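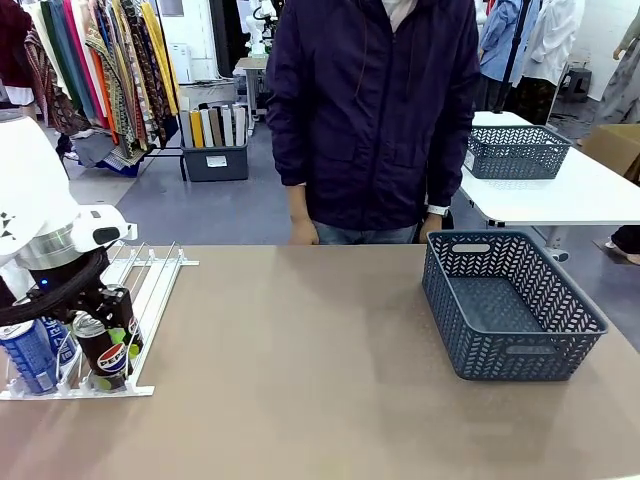
Rain and creek watchers wanted, Gultutora catchment

I'm looking for people who live along the Gultutora or any of the creeks running into it and who'd be willing to read a rain gauge once a day from November through to the end of the wet. If you're up Samuel Creek, please keep reading, I'm especially after you!

A bit of background. I run the flood watch project out of Tarkwood, and my job is to get better numbers out of the hills before the water reaches the town. We've got the automatic station at the bridge, and it's good, but it only tells you what the river is doing once it's already at the bridge. Last wet season we had a storm sit over the top end of Samuel Creek for most of an afternoon while it was bone dry in town (I had washing out). The creek came up over the lower crossing after dark and the first I heard of it was a phone call from someone stuck on the wrong side with a ute full of chook feed. A few gauge readings from up there would have given us a decent head start.

So that's the idea. Seventeen households this year, spread out as well as I can manage, each with a proper gauge and a way of getting the reading to me.

What you'd be doing

Reading the gauge at 9 each morning and sending me the number. That's it on a normal day, and it takes a couple of minutes including finding your gumboots. If it's dry you still send a zero. I know it feels silly sending a zero for the ninth day running but a blank could mean anything, and I can't do much with a blank.

On a big rain day I'll send out a message asking for extra readings, usually every three hours while it's light. You don't have to do them if you're at work or the kids are off school or you simply don't feel like going outside in it. Please don't go out in lightning, and please, please don't drive or walk through water to get to a gauge. I'd much rather have a gap in the record.

Two of the seventeen spots are for creek boards as well as rain. A creek board is a painted marker on a post that you read from the bank, so for those I need people who can see the creek from the house or the verandah with a pair of binoculars. If you've got a paddock that floods first and everyone on your road uses it as the warning, tell me about it, I want to know where it is.

What you get

A Plakent manual gauge, which we'll put up for you on a post in a spot we pick together (away from trees and the shed roof, not where the dog sleeps). You keep it after the season, whether or not you want to go again next year. You'll also get a waterproof notebook, and a laminated card with the instructions on it for whoever's minding the house.

There's no wage, sorry. There is a $2000 pool for the whole group to cover fuel and phone costs, and I'd like it to go first to the people with the longest drives and the worst reception. Just keep your receipts in an envelope and we'll sort it out at the end.

You'll also be on the list for our rainfall summary, which goes out on the first of each month with everyone's totals in it. I'll be upfront that it gets competitive. We use your site number on it and not your name or address, so if you're site 506 then only you and I know that's you, unless you go and brag about it at the pub, in which case good luck.

Who I'm after

Anyone in the catchment, really. You don't need any experience with weather or computers. You do need to be home most mornings, or have somebody in the house or next door who can cover for you. Renters are welcome but check with your landlord about the post first. Older kids can do the readings too, as long as an adult signs up and has a look at the numbers now and then.

If you've kept your own rain records for years in the back of a diary, I'd love to see them, even if you don't want to take part. I'll scan them and bring them straight back. I had a lend of one set last year that went back to before the old crossing was rebuilt and I spent a whole weekend on it.

Where I've got gaps at the moment: all of upper Samuel Creek, the eastern side of the ridge, and the stretch between the old quarry and the weir. In Tarkwood itself I've got more offers than gauges, so if you're in town I'll put you on the reserve list, and you might like to help me with the data checking instead. It's an evening a fortnight at my kitchen table or over the phone, going through the numbers looking for slipped decimal points. I put on tea and cake.

Sending in your readings

Text is easiest. Just your site number and the millimetres. If you've got no mobile coverage (half of Samuel Creek, I know) you can ring the landline and leave it on the machine, or use the web form if you've got satellite. If your power's out and nothing's working, write it in the notebook and send me the lot when you're back on. Late readings won't help with a warning but they're still really useful when I sit down afterwards and try to work out how long the water took to come down.

One thing I need to be very clear on. We don't issue warnings. I pass the readings along to the people who do, and they use them with everything else they've got. Signing up doesn't mean someone will ring you before the creek comes up, so keep your own plan going, keep your radio batteries fresh and move the stock early like you always would.

How to put your hand up

Fill in the short form at the front counter of the Tarkwood library, or ask them for one to be posted out. I need your name, a phone number, your road and the nearest side road, whether you can see water from the house, and what your mobile reception is like on a bad day. I'll ring everybody back, though I'm part time so give me a week or so. Then I'll come out for a look and we'll choose the spot for the post.

I want all the gauges in the ground before November so we can have a practice run, which gives me a fair bit of driving to fit in. Sooner is better if you're at the end of a rough track. Tell me about the gates too, and which ones you want left open.

Last updated: 2023-08-06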